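Teaching by Hand: What We Learned Moving Buns
Speaker notes, Varnwood workshop, 31 January 2024

Slide 1. Wait for the room to settle. Skip the company history.

Open with the question people ask at our booth: why not just program it? Answer it straight. You can program an arm to go to a point. Writing down how hard to squeeze a steamed bun is much harder, and most people who are good at it can't tell you. So we have a person do the task through the robot, save what the arm did, and train on that.

Slide 2. The task. Buns go from the steamer to the plate, one at a time. Say that it sounds easy. Then list what makes it annoying: the rim is higher than the buns, the surface is shiny, and the buns are soft and all look alike.

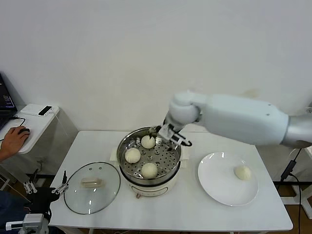
Explain what one demonstration means for us. It starts with the arm at rest and ends with the arm at rest. Everything between counts, including the slow parts. A new operator wants to delete every take with a pause in it. We tell them to keep the pause if the bun still got there.

Numbers for this slide: 900 demonstrations in the Pillel set, with a median length of 28 seconds. Say the numbers once and move on. Someone will ask if 900 is enough. Answer: enough for this plate and this pot. We have not tried another pot.

Slide 3. By hand or by remote. Two ways to show a robot a task. You can hold the arm and push it through the motion, or you can stand back and drive it with a controller. Pushing by hand feels natural and people learn it fast. The trouble is that the person's own arms end up in the camera view, and the model sees them in training and then never again. Remote control takes longer to learn — plan on 40 minutes before a new operator is any use — but the pictures stay closer to what the robot will see when it works alone.

Be fair to hand guiding here. The Skoterwood team uses it for lid work and likes it. For slow moves with a lot of contact I would still try it first.
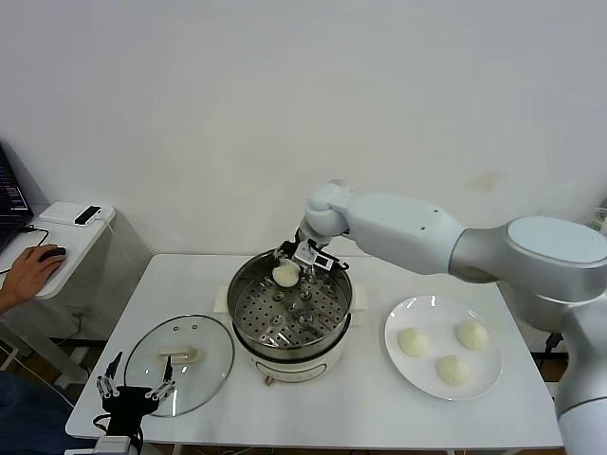

Slide 4. Grip. Spend the most time on this one. The gripper has no idea what a bun is. If the operator closes until it looks tight on the screen, it is already too tight. We ask for a stop at first contact, then a small extra squeeze, then the lift. Lift straight up until the bun is clear of the rim, and only then go sideways. Early on our operators cut that corner, and the trained policy cut it too, only worse.

Pause here for questions. Take two at most.

Slide 5. Cameras. The head view tells you where the plate is. The wrist view tells you where the fingers are. When training results look odd, play the wrist video first. Check what else is in view when the gripper is open and waiting. Laptop screens, hands, cables: all of it goes into the training data whether you meant it to or not.
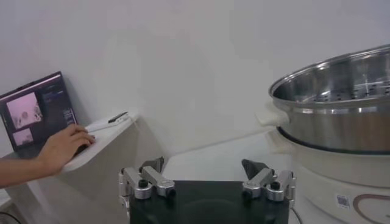

Reading time: 5 minutes

Slide 6. Mixed starts. Do not begin every take with a full steamer and a bare plate. We did that for the first batch and the policy was fine on the first bun and lost by the third. Now the operators start partway through as well, with buns split between the two. Move the buns on the plate between takes. Leave the pot where it is until the basic motion works, then start shifting it a little.

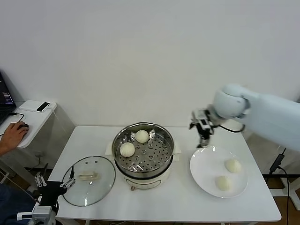

Su

Slide 7. What to take home. Write the task down in one sentence before anyone touches a controller. Have the same person review takes on the same day they were recorded. Throw out dropped buns from the main set but save them in a separate folder. We plan to use ours in March for recovery training.

If there is time, play the long clip with the sound off. If not, go to the contact slide and leave it up during questions.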